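# Flornbridge open day: kitchen table recordings

Recordings from the Talletholm open day, Apr 27, 2026. The Cekenier team ran the kitchen table station for visitors through the afternoon, and this folder holds what was logged there. If you only want the trimmed set used in the handout, look in `short/`. Everything else is in `full/`.

## What the station was

Visitors stood behind the tape and watched a single arm work with toy food and kitchen pieces on a white table. An operator drove it by hand from the next desk. Nothing in this release was run by a trained policy. We had one ready in January but left it out of the public hours, as the safety review for it wasn't finished.

Each run began with a spoken request from a visitor. The operator repeated it aloud, typed it into the log, and started recording. Requests were kept close to the visitor's own words, so expect some odd ones.

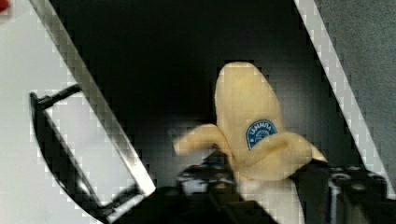 The wrist view is the one most people asked to see on the big monitor. It sits close to the fingers and loses sight of most of the table, but it is good for checking a grip. With the half-peeled banana you can see the black fingers at its pale lower end and the right peel flap curling down to touch the gripper, and even the blue sticker is in view, though its lettering is soft. Compression is heavy in this stream — edges between white and dark surfaces come out in steps. We kept it that way to match what visitors saw.

## Folder layout

```
flornbridge-open-day/
 full/
 run_*/
 wrist.mp4
 table_a.mp4
 table_b.mp4
 joints.csv
 request.txt
 short/
 handout/
 CHANGES.md
```

The release has 27 runs. Of those, 8 are in `short/`. A further 4 have no `joints.csv` because the logger was restarted between groups and wasn't switched back on.

## Table views

Two table cameras were used in addition to the wrist camera. Their positions were not measured, and no calibration is supplied. Don't try to recover metric distances from them.

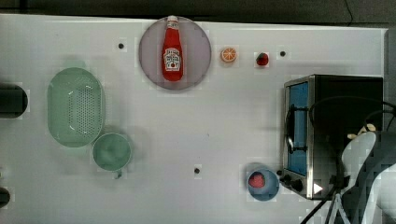

Timestamps come from the recording PC, with a separate clock value written for each stream. Frames can be matched by nearest time. We did this for the handout clips and it was good enough for side-by-side playback, but there are gaps in `table_b` where the USB hub dropped out. The gaps are not filled.

The table was not reset to a fixed layout between visitors. If a group wanted to carry on from where the last one stopped, the operator let them. This makes the runs harder to compare, and anyone hoping for matched start positions should use the Papadakis set instead.
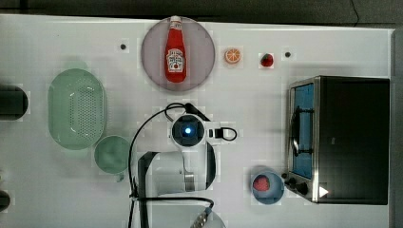
`request.txt` has one line per run. Spelling was corrected, and first names were removed. Where a visitor changed their mind partway, the second request follows the first after a semicolon. A run is marked `done`, `part` or `stopped` at the end of the line. The operator picked the mark on the spot — no second person checked it, so treat it as a note and not as a label.

## Known problems

- `full/run_7` has the wrong request text. The correct line is in `CHANGES.md`.
- White balance shifts between the table cameras. The same plate can look lavender in one stream and gray in the other.
- Sound was recorded and then deleted. The room was too loud for it to be useful, and we hadn't asked visitors for permission to keep it.
- Joint values are in degrees in `short/` and radians in `full/`. Sorry about that. It will be fixed in the next version.
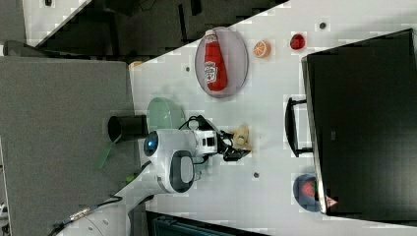

## Use

Free for teaching and research. Please credit the Cekenier team and name the open day. The clips are fine for trying out viewers, checking file loaders, or giving students something short to annotate. There isn't enough here to train on, and the mix of requests reflects whoever walked in.

Corrections go in the issue tracker. Please include the run folder and the stream name.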